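The Bread Basket

I wanted the basket before I knew what it was for. It was on the bottom shelf at the back of the Tendov, that wonderful jumble of a shop at the low end of Skaltdale where you can buy a kettle, a sled and a wedding hat in one go, and it was the color of honey on toast. I had just moved into two rooms over the old Fluvora bakery with a suitcase, a lamp and a big white table the last tenant hadn't been able to get down the stairs. I had no plates yet. I bought the basket anyway, and I carried it home up the hill on my head because it was December and my hands were cold, and a dog followed me half the way!

The table and I were not on good terms at first. It took up so much of the room that you had to go around it sideways to reach the stove, and it was so white and so bare that it made me feel like I was visiting a dentist. But then I set the basket down on it, a little crooked, and the whole room warmed up. I made tea in the lid of my thermos and just sat there looking at it. I must have looked at it for an hour.

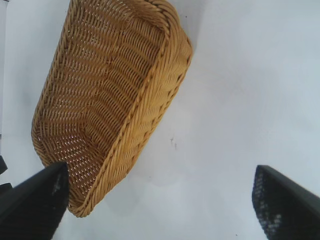

It's the weaving that gets me, even now. Every strand goes over and under its neighbors in those slanting little loops, row after row, and the rim is twisted all the way around like the edge of a pie. The floor of it lets the white of the table peek through. I know it's most likely not real cane (the woman at the shop shrugged when I asked, and then she knocked off a coin), and I couldn't care less. Somebody sat down and decided on that braid, and I think about them with great affection.

For the first week I kept everything in it. Keys, gloves, onions, the letter from the Erdem school saying yes, I had the job, would I please come at eight with indoor shoes. I'd dig through the onions every morning to read the letter again. Then one evening the oven downstairs was lit for the first time since I'd moved in, and the smell came up through my floorboards, and I stood in the middle of the room in my socks and nearly cried. Rye! Rye and something with caraway, and under that something sweet.

I went down at closing time with the basket on my arm. I had emptied it out on the bed and wiped it with a damp cloth, every loop, which takes longer than you'd think. The baker looked at me and looked at the basket, and without a word she put in 14 rolls, one at a time, fitting them against the curved corners as if she were putting children to bed. I only had money for six. She waved me off and said the basket looked hungry.

Well, what do you do with 14 rolls and no plates? I went up and knocked on the door across the landing, and then on the one above that, and then on the attic, where I'd thought there was only a pigeon. They came down in slippers. One brought butter and one brought a jar of plum jam so dark it was almost black, and the man from the attic brought a stool, a knife and a very long story about a boat. We pushed the big table over to the window and everyone could fit around it, every last one of us, with elbows to spare, and I forgave it completely.

The basket went around and around. When the rolls were gone we kept passing it anyway, for the crumbs, and the crumbs had fallen through the bottom and left a pattern on the table, tiny rows of them, leaning the same way as the weave. I didn't wipe them up until morning. The keys still live on the windowsill and the onions hang from a nail now, and at closing time, when the smell comes up, I take the basket off the table and go down.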